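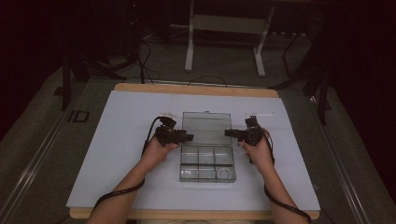

Osow 4毫米玻璃米珠，补货了。上一批卖断好久，这批是Geerts仓发的，色号跟老款一样，以前买过的可以直接续。珠子是袋装，一色一袋，袋口自封，拆完就不太好收，手一抖撒一地，所以到手先找个盒子倒进去。透明塑料分格盒就行，摆在白桌面上看颜色最准，黄灯底下米白跟奶油色根本分不开。盒子我们不卖，文具店五金店都有。

Hatance手作材料 编辑部
8月更新

规格先写上，省得一个个问：
直径4毫米，圆形，玻璃
孔径能过双股线，三股要看线的粗细
10个颜色，可混可单拿
小份1,724粒，大份2,672粒，机器按重量分装，会有几粒出入，不补差
产品不含线、不含针、不含扣头

颜色说一下。白、米白、奶油、浅灰、深灰、墨绿、湖蓝、酒红、琥珀、黑。墨绿这批比上批深一点点，单独看看不出来，跟老珠子串一条会看出来。介意的别混批，下单备注“同批”，我们尽量给配。酒红是染芯的，珠子表面透明，颜色在孔里，长期泡水会掉，做手链的洗手摘一下。其他颜色是料色，不掉。琥珀有气泡，正常，不算瑕疵，不退。

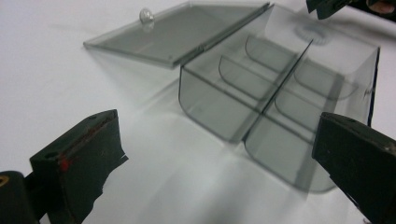

烟灰色半透明翻盖盒，打开状态。

用线。推荐Hatance尼龙线，0.3的，细但是有劲。弹力线也能用，打结处点胶，等干透再剪线头，别急。鱼线偏硬，串出来的手链会支棱着，做挂件倒是合适。棉线不建议，玻璃孔口有的带毛刺，磨几天就断。实在要用棉线，先过一遍蜡。

针用Ullix长针，软的那种，可以弯。新手买短针容易扎手而且穿的慢。针眼是大孔，眼神不好也能穿，用久了会歪，歪了就换，不要掰回来，掰一次断一次。

串之前挑一遍珠。扁的、缺口的、孔偏的挑出来，留着练手或者塞娃娃肚子里都行。倒在绒布上挑，别直接倒桌上，会滚。毛巾也凑合，就是线圈老勾珠子。挑好的再上线，比串到一半发现一颗歪的往回退省事多了。

常做的几样，用量大概这么配：单圈手链小份够，还能剩不少；双圈也够。杯垫拿大份。包带、门帘这种别拿小份试，串到一半断货再补就不是同一批了，色差自己受着。花样图纸店里有纸版的，随大份送一张，随机，不挑款。想要指定的图纸另外拍。

退换：没拆封的七天内可退，拆了不退，哪怕只拆一袋。运费自理。少发错发我们出，请留着外面那层快递袋，上面有分拣码，没有码查不了，真的查不了。
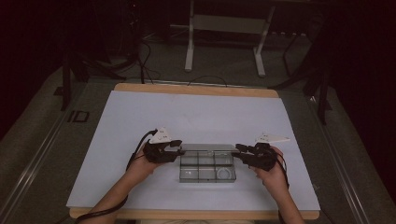 有位买家留言说，大份的湖蓝串了两条颈链，戴了一整个夏天没掉色，就是有几颗孔特别小，双股线硬拉才过去，问能不能换。孔小的换不了，每批都会有几颗，放到最后收尾那几颗用单股走，或者干脆挑掉。拿针硬扩会裂，别试。她还问有没有6毫米，目前没有，Osow那边说在排，排到什么时候不知道。

批发另谈。十袋以下按零售价走，混色也算。下午四点前付款当天发，四点以后第二天。偏远地区要加运费，拍之前先问一下客服，别拍完在来吵。

库存：墨绿不多，酒红不多，黑色还有。奶油大份暂缺，小份有。

保养就一句，温水加一点洗洁精晃两下，捞出来平铺晾着，不要用吹风机。酒红别泡。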